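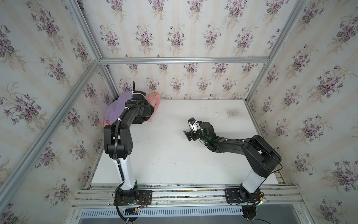

5.3 Failure Analysis: Retained Cloth at the Back Corner

The most frequent stoppage in the bimanual clearing task was a release failure, which we label F2 in the logs. The policy opens the gripper over the drop location, the encoder confirms the commanded width, and the garment stays on a finger. The controller then treats the hand as empty and starts the next approach. Ritik, the supervisory layer described in Section 3, has no input that contradicts it, because grasp state is inferred from finger width and motor current alone. Thin knit fabric changes neither by more than the sensor noise.

In the December runs, F2 ended 40 of 900 episodes. Seven of these also tripped the torque limit on the wrist joint. In each of the seven, the retained garment had caught on the enclosure framing, and the arm pulled against it until the limit was reached. No hardware was damaged, but two cable ties on the conduit had to be replaced and the wrist zero was set again before work continued. 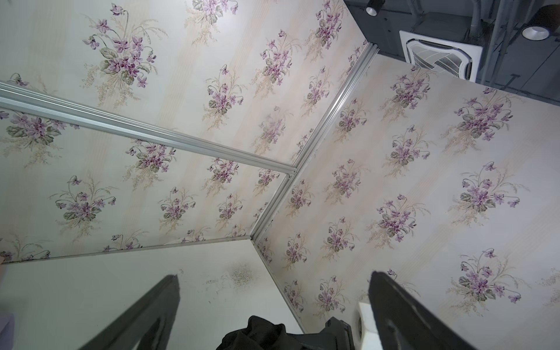 Figure 6. Wrist camera view with the gripper directed at an upper corner of the enclosure. Dark fabric is visible between the fingers.

Views such as Figure 6 expose a second weakness. When the wrist pitches up, the camera sees mostly wall panel and rail, and the cloth takes up a small area low in the image. The patterned lining was chosen to make the background harder for the segmentation network, and it does so. It also gives the network many small purple regions at the scale of a fabric fold. Ratum, our cloth segmenter, was trained on 4,000 labeled images, few of them from upward poses. On such views it returned either no mask or several small masks on the wallpaper, and the dark fabric nearest the gripper body was the part it missed most often – it was read as gripper.

Garment color had a clear effect. Dark items accounted for most F2 episodes, although they were handled no more often than light ones. The problem was worse in piles with mixed colors, where a dark item lying across lighter ones

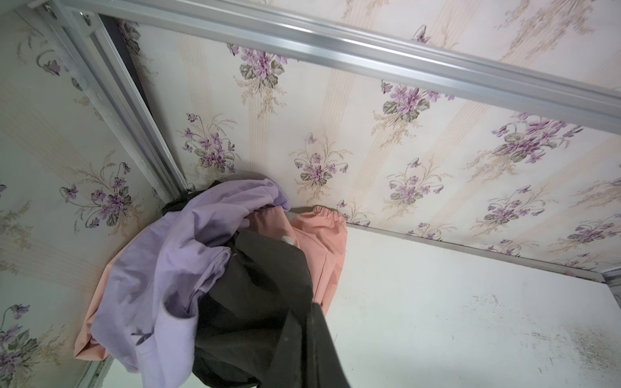 was often split into two masks, one for the part on top of the pile and one for the part hanging toward the gripper. The planner then picked a grasp point on the first mask and had no record that the second belonged to the same garment.

We tested a simple check in which the wrist tilts down after each release and compares the finger region with a stored view of the empty hand. This caught most retained garments at the cost of a longer cycle. It did not help when the cloth hung behind a finger and out of view. A lower torque limit near the rails was also tried and then dropped, as it stopped the arm during normal pressing contact with the pile.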